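Outdoor outlet keeps tripping after rain, where do I even start?
Posted by Hatsue Kamata in Home Electrical

Hi all! We bought a house in Clorkstead last spring and it came with an outlet on the back fence for the garden lights (and a little pond pump I'm weirdly attached to). Every time we get a good soaking the GFCI in the garage trips and won't reset until the next afternoon. I've swapped the GFCI already, 17 dollars, no change. The cable run is 462 inches, I measured it for a quote and then the guy never called back. Do I dig the whole thing up?

Mikkel Briem
Don't dig yet! I had the same thing at my last place and spent a whole weekend with a shovel for nothing. Kill the breaker, check it's dead with a tester, then open every box between the garage and the fence. Mine had a puddle in one of them — a real puddle, with a bug in it. Look for green crud on the wire ends and a gasket that's gone flat or slid out of its groove.

If a box is bad, get one that's rated for wet locations and bring the cable in from the bottom. I like the squat gray plastic kind with a screw-down lid.

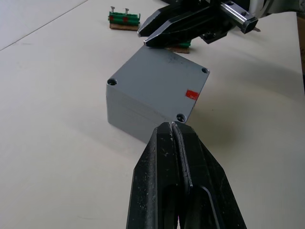 Gray plastic junction box with the screw-down lid

Snug the screws a little at a time, going corner to corner, so the lid pulls down evenly. Crank one all the way first and you'll pinch the gasket. Oh, and use the gel-filled wire connectors outside, the regular ones wick up water.

Eckhard Fuchs
It's the pump. It's always the pump. Unplug it before the next rain and see.

Setsuko Hayashi
I'd try Eckhard's test first, it's free. But if it still trips with nothing plugged in, get an electrician to do an insulation test on the cable. Ours had a nick from an edging spade, 14 inches down, and I never would have found it on my own. Also check what your local code says about burial depth while you're at it.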